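Mavano Two-Arm Practice Cell
Made to order by Guerreiro, Clarnatberg

If you've been wanting to try two-handed robot work on everyday household things, and you'd like the whole lot to arrive in one go so you can get started the same afternoon, then the Mavano is very likely the cell for you. We've been building them for a good while now, and we're still very fond of them!

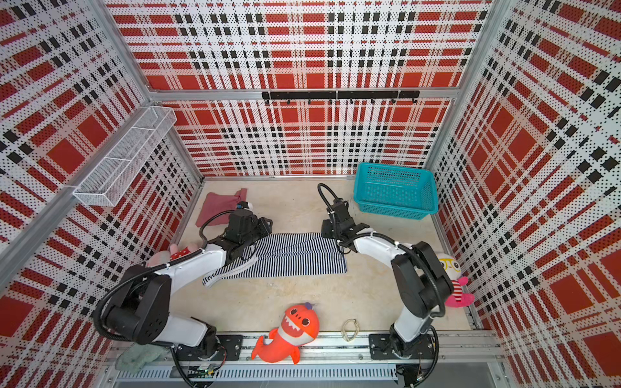
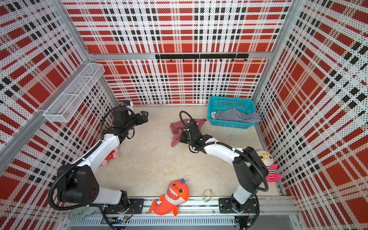
Cloth handling in the Mavano, with the tartan panels fitted.

You get two matching arms, each with its own gripper, ready to bolt to the front rail. The walls are perforated panels on an aluminium frame, so you can hang whatever you like from them — hooks, wire shelves, little baskets — and move it all again when you change your mind (you will, everybody does). Printed panels come in tartan, plain grey or a leafy green that Idalina Figueiredo chose and will defend to anyone who rings up.

Soft things such as shirts and towels are a lovely test for a pair of arms, as they never lie the same way twice. We suggest beginning with one cloth and one basket and building up from there. Our starter guide, written by Subbarao Kandasamy, has 21 tidying and folding tasks, with the gentlest ones first.

What's in the crate
Two arms with grippers and cables
Frame, front rail and cable tray
Three wall panels in your chosen print
Mevton control software, with 27 months of updates
Printed starter guide

The crate weighs 50 kg, so please have a second pair of hands ready at the door. Orders placed before noon on Friday go into the following week's build. Spare panels and gripper fingers are kept in stock, and Everett Tran on the parts desk is happy to talk through what fits older frames.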